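An Afternoon at the Jellgate Site in Rorkton

I finally got to visit Jellgate, the place outside Rorkton where Hikel trains its household sorting robots.
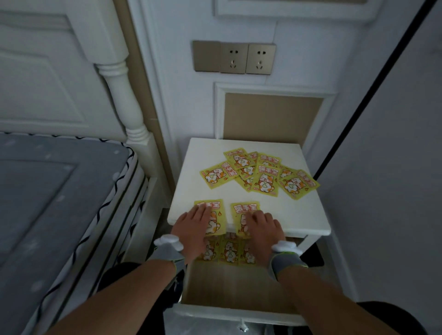 I went in expecting a big hall full of machines, and the first hour was all bedrooms! Hikel has people doing ordinary chores by hand all day, wearing sensors, and the machines learn from the recordings. The job I watched longest was packets into a nightstand drawer. The packets are bright yellow with a sleepy orange-and-white cat on them (I wanted one badly), and with the drawer pulled all the way out you can see three of them lined up at the back while the rest are still spread over the top. Both hands work at once, and there's a gray strap with a little white device on each wrist. I asked if the straps get annoying. Only in May when the heating is still on, apparently.

Most of the people in the rooms used to work on the packing line next door. That line went over to Jelínek arms two years ago, and 41 of the packers moved across to the bedrooms. The woman who showed us her room said her shoulders are much better now — the old line wanted 565 boxes a shift out of her — but she misses talking. You're not supposed to chat during a take, and the takes add up. A normal day is 126 of them, with a break after lunch that everybody guards fiercely.

Then we went next door to see the arms. Very fast, very loud, and the ear plugs they hand out are useless. Two people look after the whole row now, and one of them told me he spends more time on the label printer than on any robot. Pay went up for those two. For the bedroom crew it stayed the same, and I heard some grumbling over that in the canteen.

Tours are free but you have to book, and they stop at 100 visitors a month. Wear flat shoes. The parking lot is gravel and it's a long walk to the door. Get the plum cake if they have it!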